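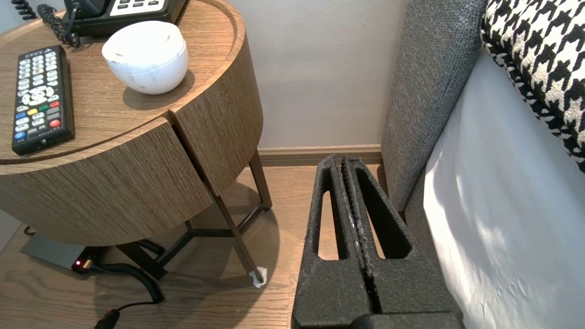

Wrist cam view, nightstand with the remote, bowl and phone

Home & Workshop Builds > Arms and Grippers
Posted 2020-11-07 by edo_dolezal

OK so the bedside fetch arm is finally at the stage where I argue with it every evening. Parallel gripper, printed fingers with the triangle cutouts, small camera on the wrist. I started it in October and I'm on version 3 of the fingers. My problem is remotes. They're thin, they lie flat, and my fingers want to come straight down on them. Ideas?

belance47
Tilt the wrist and come in along the long sides. And put some rubber on those tips!

jelinek_shop
Disagree on the rubber, it grabs the table too. I'd slow the close way down and leave the tips alone.

edo_dolezal
Slow close is already in there — it's painful to watch. Here's a grip on the long sides, near the middle:
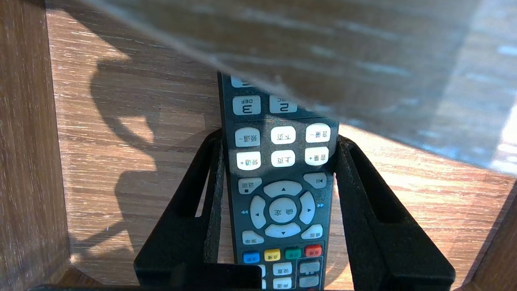

Remote held upside down between the fingers, plastic sheet over the far end

belance47
Nice hold. But with that sheet over the number keys and all the glare, what does your detection see?

edo_dolezal
Mostly I trust the colored buttons, blue yellow green red in a row. The number pad is hopeless under plastic.

jelinek_shop
Watch the shadow too. In that sun the gripper throws a big dark shape on the wood right beside the remote, and mine used to chase its own.

belance47
Lock your exposure before you touch anything else. I still say rubber.

edo_dolezal
Fine, one finger rubber, one finger bare. I'll post both logs.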